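Section 2. Planning and budget, two-arm tabletop cell

Rev 07/07/2023. Replaces the July draft from Liên Vũ. Read before you send any PO. Prices are not in here, they change, ask Suleiman Bashir at Graroveck for the current sheet.

2.1 Before you ask for a quote

1. Measure the room. Doorway too. The frame ships built from Prirkent and will not come apart without voiding the alignment.
2. Decide one arm or two. If you think you'll want the second one inside a year, buy both now. Adding later means a new rail, and the old rail is not returnable.
3. Write down what you plan to pick up. Real items, real packaging. Send the list with the quote request.
4. Find out who signs. At our site it was Hưng Tiêu for hardware and Hường Vũ for anything recurring. Two signatures, two forms. Start both the same day.

NOTE: Lead time on arms was 90 days on our last order. Frame and rail came sooner and sat in the hallway. Stagger the orders if you have no storage.

2.2 What goes on the budget sheet

Keep these as seperate lines. Finance will bounce a lump sum.

Arms, with base plates and mounting bolts
Grippers, plus spare fingers
Rail and frame
Enclosure walls, paint or print
Tabletop
Controller boards, power supplies, cabling
Computer and storage (Waline support plan is a recurring cost, goes on the other form)
Props and consumables
Freight, install labor

CAUTION: Do not order grippers off the catalog page alone. Get the opening width in writing and check it against your widest item. Wrong grippers come out of your budget, not Graroveck's.

CAUTION: Arms must be powered off at the wall before anybody reaches in to swap fingers. Budget for a lockable switch. It is not in the base kit.

2.3 Quote and order

1. Fill in the Aksoy request form. Leave the discount box blank, they fill it.
2. Attach item list and room drawing.
3. Ask for install labor as hours, not flat fee. Flat fee came back higher both times we checked.
4. When the quote arrives compare part numbers line by line. Ours had the short rail on it. Lợi Đồng caught it, after I had already signed.
5. Get the delivery date on the PO itself. An email doesnt count.

2.4 Props and consumables
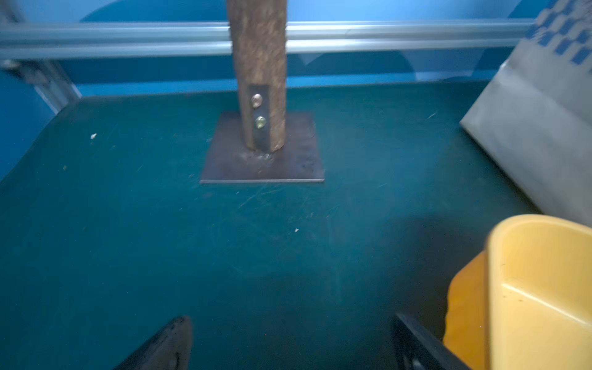
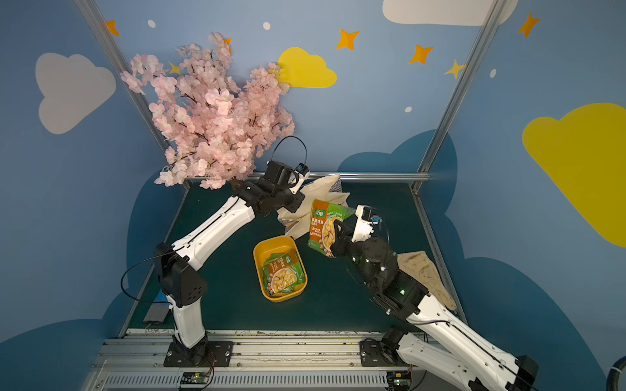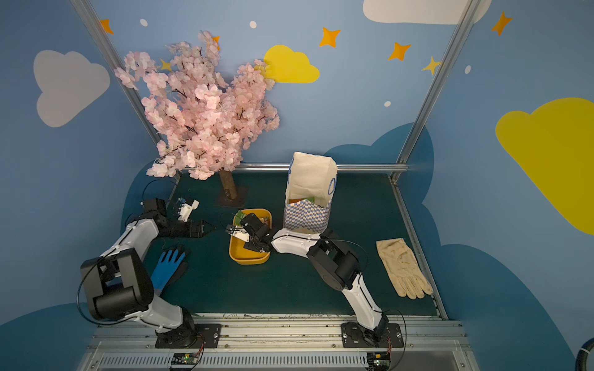 Props are the line everybody leaves at zero and then it goes on somebody's own card. Put a number in. Small stuff, but it gets handled all day and needs replacing, so plan on a restock every quarter. Go by type: a tray like the yellow one, something soft like the gloves or a cloth bag, something in a pouch like the soup seasoning. Tall decor like the cherry blossom goes on the same line, and order it with a base plate. A tree on a plain stem will need one made up, and shop time is billed to you. Tabletops wear too, fine scratches and scuffs show up on a dark surface, so ask for a price on a spare sheet with the first order.

1. Buy props in pairs. Packaging gets redesigned and you will not find the same one again.
2. Keep receipts in the cell folder. Hường wants them by the end of the month.
3. Bag and label the spares with the order number.

NOTE: Food packets count as consumables, not equipment. Different account code. Check with finance before you enter it, moving it afterward takes weeks.

2.5 Sign-off

Both forms, quote, item list, room drawing, all in one folder. Hand it to Suleiman for the technical check first, then signatures. Don't do it the other way around, any change to the part list resets the signatures and you start over at 2.3.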